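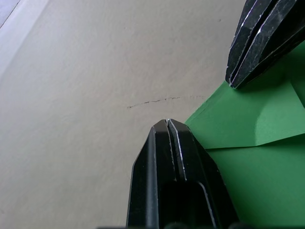 What a cold remedy can and can't tell you

Filed under: Health, Grumbling

Every April my pharmacy fills the rack by the register with immune support, and every April I read the small print while I wait. This year it was Lonance, a zinc and elderberry lozenge at $19 a tube. The leaflet says users "recovered faster." Faster than whom?

I went and looked up the study. It had 66 people in it. They knew they were taking the lozenge, and they reported their own symptoms by filling in a form at home. There was no comparison group that I could find. A cold goes away by itself in a week or so, so I'd expect nearly all of them to feel better by day eight if they'd been sucking on peppermints.

My friend Naveed Cheema thinks I'm being hard on it. He takes one at the first sniffle and says his colds have been shorter ever since. Maybe they have. I asked how long they used to last and he had to guess.

Then there's the quote on the back from a "survey of 637 customers," 425 of whom would recommend it. That leaves 212 who paid for it and wouldn't, or didn't answer, and the leaflet doesn't say which.

I wrote to the company asking for the full survey. So far I have an automatic reply and a coupon.

I bought tissues and a can of soup.

Last updated in April

Recent posts
Do I need a humidifier?
The Nodwood walk-in clinic, revisited
Reading a flu shot leaflet properly
Why I quit my sleep tracker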